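骨传导耳机

骨传导耳机是一类将音频信号转换为机械振动、主要经颅骨传递至内耳的头戴式音频设备。与入耳式和头戴式耳机相比,其换能器不封闭外耳道,佩戴者在收听的同时仍可感知环境声。消费类产品多采用后挂式结构,以蓝牙传输信号,常用于跑步、骑行、家务及需要保持环境听觉的工作场合。

目录
1 工作原理
2 结构
3 电气与无线特性
4 音质特性
5 漏音
6 产品沿革
7 防护与维护
8 安全性
9 参见

工作原理

人耳接收声音有气导与骨导两条途径。气导声经外耳道引起鼓膜振动,再由听小骨链传入耳蜗;骨导声则由颅骨振动直接引起耳蜗内淋巴液的运动。两条途径最终均刺激基底膜上的毛细胞,因此听觉中枢对二者的处理方式基本一致。

骨导又可细分为若干机制,包括颅骨受压变形引起的耳蜗液体位移、听小骨因惯性相对颅骨产生的滞后运动,以及外耳道壁振动向耳道内辐射的声波。低频段以惯性机制为主,高频段压缩机制的比重上升。外耳道被堵塞时,耳道壁辐射的低频声不易向外逸散,听者会感到低频增强,称为堵耳效应。部分厂商随机附送耳塞,即利用这一效应在嘈杂环境中提高低频响度。

多数消费类骨传导耳机将振子置于耳屏前方的颧弓附近。该处软组织较薄,距耳蜗较近,传递损耗低于额部,但低于直接压触乳突时的效率。实际使用中,振子外壳也会推动周围空气,到达耳蜗的信号是骨导与气导的叠加。

结构

典型产品由左右两个振子单元、耳挂、后挂梁、主控电路和电池组成。

振子单元通常为电磁式。线圈通入音频电流后,在永磁体磁场中产生交变力,驱动由弹簧片支撑的质量块,反作用力经外壳传至皮肤。压电式振子体积较小、功耗较低,但低频位移不足,多用于通信设备。

后挂梁一般以镍钛记忆合金丝为芯,外覆硅胶。梁的作用是提供夹持力,使振子与皮肤保持稳定接触。夹持力过小时,高频传递效率明显下降;过大时,颧部会在长时间佩戴后出现压痛。头围差异较大的使用者需要选择不同长度的后挂梁,短款与标准款的振子参数通常相同。

电池和主控电路分置于左右耳后的仓体内,以平衡重量,两仓之间的导线沿后挂梁敷设。

电气与无线特性

骨传导振子的机电转换效率低于动圈扬声器,同等主观响度下需要更高的驱动功率,对放大器的输出能力和电池容量均有要求。消费类产品标称续航多为8小时,测试条件通常为中等音量、单一编码格式连续播放。音量提高、低温环境或频繁通话都会缩短实际续航。

由于左右单元以导线相连,此类耳机不存在真无线耳机的双耳同步问题,天线可布置在体积较大的一侧仓体内。编码格式以SBC和AAC为主。受振子频响限制,高码率编码带来的听感差异有限,厂商较少将其作为主要规格。

通话拾音一般采用双麦克风波束成形。麦克风若距振子过近,会拾取壳体振动并形成回声,设计时须在麦克风腔体周围设置减振垫,同时在信号处理环节进行回声消除。

音质特性

骨传导耳机的频率响应不能直接以气导耳机的人工耳测量。实验室通常使用人工乳突测量输出力级,以力级曲线代替声压级曲线。因皮肤厚度、骨质和佩戴位置的个体差异,力级曲线与主观听感之间的对应关系较弱。

低频是此类产品的主要短板。降低振子谐振频率需要增大质量块或减小弹簧片刚度,前者增加重量,后者使低频位移增大,在颧部产生可感知的麻痒。多数产品以数字均衡限制低频输出,并随音量动态调整。

左右声道的隔离度也低于气导耳机。颅骨对振动的横向衰减较小,一侧振子的信号可到达对侧耳蜗,声像宽度因此变窄。语音类内容受此影响较小,播客和有声读物是常见用途。

漏音

漏音指振子外壳及其邻近结构向空气辐射的声音,可为旁人听见。漏音主要集中在中高频段,与外壳面积、壳体刚度和驱动强度有关。抑制措施包括提高壳体刚度以避免局部共振、在壳体上开设引声孔使腔内反相声波与外部辐射相互抵消,以及在接触面与壳体之间设置柔性隔离环。引声孔的抵消效果依赖相位关系,在高频段减弱,并须加装防水网布。

产品沿革

骨传导技术早期用于助听器和通信头盔。蓝牙芯片功耗下降后,后挂式无线产品进入大众市场。

Savano公司的初代产品R1采用外置电池仓,整机重量36克,后续型号将电池移入左右耳后仓体。Trordale公司以水下使用为方向,其Mangubat系列取消充电接口而改用磁吸触点,并内置存储器,以应对蓝牙信号在水中迅速衰减的问题。该系列首批于1月发售,产量1,662副。Rokura是Savano与Trordale共同采用的振子平台,将弹簧片由单层改为双层,使两款后续机型共用同一套模具和调音参数。Rokura平台的最新固件发布于2024-09-19,内容为修正单侧音量偏低的问题,并增加13段均衡调节。

防护与维护

骨传导耳机没有外露的出音网,较易实现整机密封。常见防护等级为IP55至IP68,其中第一位数字表示防固体异物能力,第二位表示防水能力。两位数字分别测试,不可相互推定;标为IPX7的产品未给出防尘指标,不应据此认为其可在粉尘环境中使用。

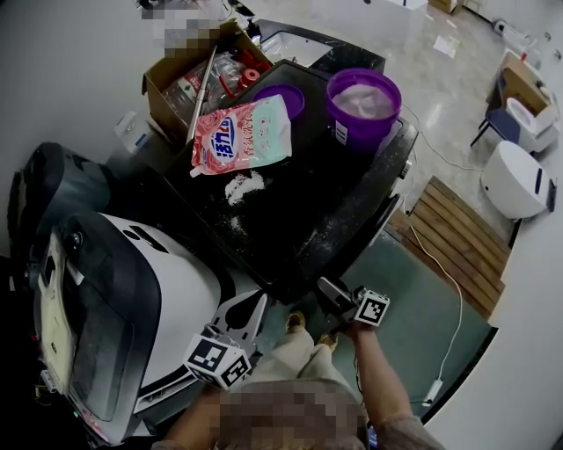
充电触点是整机防护中较薄弱的部位。触点通电时若表面残留电解质,会发生电化学腐蚀,表现为镀层发黑、接触电阻上升,严重时无法充电。汗液中的氯化钠是最常见的来源,洗涤剂残留同样具有导电性。做家务时佩戴或临时放置耳机,应避开敞口的洗衣用品,例如未加盖的塑料桶,以及台面上撒落的白色粉末。粉末进入磁吸触点周围的凹槽后,遇潮会结块,须以干燥软毛刷清除,再用微湿的无绒布擦拭。触点完全干燥后方可充电。部分型号设有湿度检测电路,检测到触点间漏电流时会切断充电并以提示音告警。

硅胶表面可用清水冲洗,前提是产品的防水等级允许。表面活性剂浓度较高的洗涤剂、酒精和含漂白成分的清洁剂会使硅胶发黏或变色,也可能削弱壳体接缝处的胶层。防水性能随胶层老化而下降,不属于永久性指标,跌落或挤压后应视为防护等级已失效。

长期存放时,电池电量宜保持在中等水平,并每隔数月补充充电一次。后挂梁不宜长时间处于大幅张开状态。

安全性

骨传导途径绕过外耳道和鼓膜,但最终仍作用于耳蜗。声能过强时,毛细胞受到的损伤与气导途径相同,不能因不堵塞耳道而忽视音量控制。在交通噪声中,开放的耳道使环境声直接进入,使用者往往会调高音量以克服掩蔽,此时的暴露剂量可能高于安静环境。

开放式佩戴降低了耳道闷热和潮湿的程度,适合不宜长时间佩戴耳塞者。传导性听力损失者可能从骨导收听中受益,感音神经性听力损失者则一般不能。消费类产品未按医疗器械标准校准,不可替代骨导助听器。

环境声可闻并不等同于注意力未受影响。部分地区对骑行或驾驶时佩戴耳机设有限制,条文中通常不区分骨传导与其他类型。

参见

开放式耳机
助听器
堵耳效应
外壳防护等级(IP代码)
蓝牙音频编码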